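Search this book Search

CHAPTER 7

Upholstered Seating: Reading a Sofa from the Outside In

Most of us learn to sit on a sofa years before we learn to look at one. By the end of this chapter I hope you'll do both at once, and that you'll never again walk through a furniture showroom at normal speed. We begin with long sofas with adjustable headrests, tufted backs and a pair of throw pillows to deal with, because so much of what matters in upholstery shows up on them in plain sight.
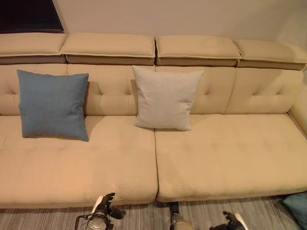
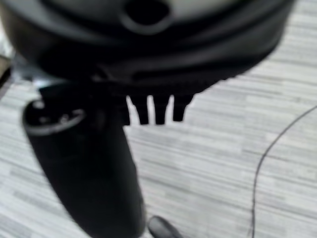
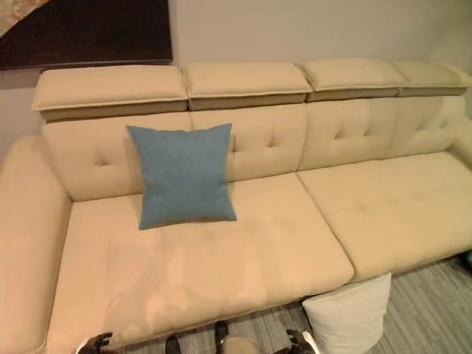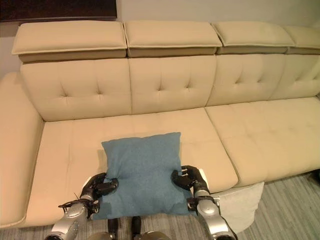 Figure 7.1. The first, third and fourth views show pale upholstery, a row of four headrests and a tufted back.

Why do so many long sofas have two large seat cushions when the back is divided into more sections than that?

The seat and the back do different jobs. A seat cushion carries most of a person's weight, and a long one spreads that weight over a bigger area and leaves fewer gaps to slide into. The back has to follow the shape of several people sitting side by side, and shorter sections do that better. Divided backs are also easier to fill evenly, and they let each headrest move without dragging the fabric beside it.

7.1 The parts we will be naming

Upholsterers are wonderfully inconsistent about names, and two good shops in the same town may use different words for the same piece of padding. For this book we'll settle on the following.

The deck is the surface under the seat cushions. You only see it when you lift them. The seat cushion sits on the deck and may be loose or fixed. The inside back is the part your shoulders touch; the outside back is what you see from behind. The armrest has an inside, an outside and a front panel (also called the facing). A headrest is any padded block above the inside back, whether it's fixed, hinged or lifted off by hand.

Seams deserve a word of their own. A plain seam joins two pieces of fabric with nothing in between. A piped seam has a narrow covered cord sewn into it, and it does a lovely job of making an edge look straight even after years of elbows. Piping also takes wear that would otherwise fall on the fabric, so it's often the first thing to go. Look at the piping on any old sofa before you look at anything else!

7.2 Tufting

Tufting is the part students fall in love with, and I can't blame them. A button or a stitch is pulled down through the fabric and the filling, then anchored at the back. The fabric has to go somewhere, so it gathers into creases that run from one low point to the next. Set the low points in staggered rows and the creases form diamonds. Set them in straight rows and you get something closer to a grid of squares or biscuits.

Shallow tufting uses little extra fabric and is quick to make. Deep tufting eats up cloth at a startling rate, and the creases have to be folded by hand if they're going to lie neatly. The Vetano, a long sofa we'll come back to in Chapter 9, needs only a small extra allowance for its shallow back. When Gareth Sedgwick rebuilt one in a deep diamond pattern for a hotel lobby, he laid out 236 buttons before cutting anything, and he still ran short of fabric on the last panel.

Creases also collect crumbs, dust and the occasional earring. A soft brush attachment run along the crease, in the direction of the fold, gets most of it out. Pressing down hard with a bare nozzle will only wear the peak of each fold.

7.3 Headrests and how they move

The adjustable headrest is a fairly simple thing with a lot depending on it. In the commonest type a hinged bracket holds the pad, and a ratchet inside the bracket clicks through a set of positions. Pull the pad forward past the last click and it drops back to the start. Students meeting one of these for the first time tend to push it backward with some force, and that's how ratchets get broken.

Listen as you move it. A good ratchet clicks evenly all the way through. A skipped click means a worn tooth, and a grinding sound usually means the bracket is bent. On the Veno the bracket can be reached through a zipper in the outside back, a kindness to whoever has to repair it. On the Escobar you have to lift 40 staples to get to the same part.

7.4 Throw pillows and the pale sofa

Throw pillows look like an afterthought, and in a sense they are. They also change how a sofa is used. A pillow set at the end gives someone a reason to sit sideways, while a pillow in the middle quietly divides one long seat into two places.

Color matters most on a pale sofa. Beige and cream upholstery picks up the tone of whatever light is in the room – peachy under a warm bulb, almost gray near a north window – and a muted blue or gray pillow gives the eye something steady to compare it with. Try this at home in the evening and again at ten the next morning. I still find it surprising.

Before you put a dark new pillow on light fabric, rub its cover with a damp white cloth. If color comes off on the cloth, it will come off on the seat.

7.5 What the chapter covers

Section 7.6 deals with measuring. We'll take a full set of dimensions from the Zusholm, a modest two-cushion model with a seat run of 1320 millimeters between the arms, and draw a cutting plan from them. Bring a flexible tape, chalk and more paper than you think you need.

Sections 7.7 to 7.9 cover fillings: foam, fiber, feather and the mixtures of all three. You'll learn to judge a filling by hand before you open the cover, and there are 19 short practice tasks to go with the reading. Do them in order the first time through. The later ones depend on your having a feel for how quickly a cushion rises after you press it, and that takes some repetition.

Before going on, find a sofa. Any sofa will do – your own, a neighbor's, the one in the library lobby. Sketch it from the front, mark every seam you can see, and write down which parts you think come off.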